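Fórum Olent > Projetos > Braço na bancada de casa

torno_lento
Montei o braço ao lado do forno de brinquedo e o Gape roda sem erro. O problema são os cabos da garra, que passam por cima da bandeja verde perfurada. 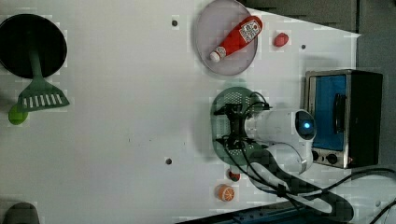
Garra sobre a bandeja, forno à direita.

mq81
Prende os cabos no braço com velcro e deixa folga no punho. Eu também baixaria a velocidade, aqui uso 10%.

fresa_norte
Discordo do velcro, solta com o tempo. Usei espiral da Prenham, 500 mm, e parou de enroscar. Velocidade não tem nada a ver com isso.

mq81
Tem sim, com movimento brusco o cabo chicoteia.

torno_lento
Tenho espiral sobrando, vou testar primeiro. E o frasco de ketchup, pego deitado no prato ou deixo em pé?

fresa_norte
Deitado, pelo meio. Em pé o meu tombava.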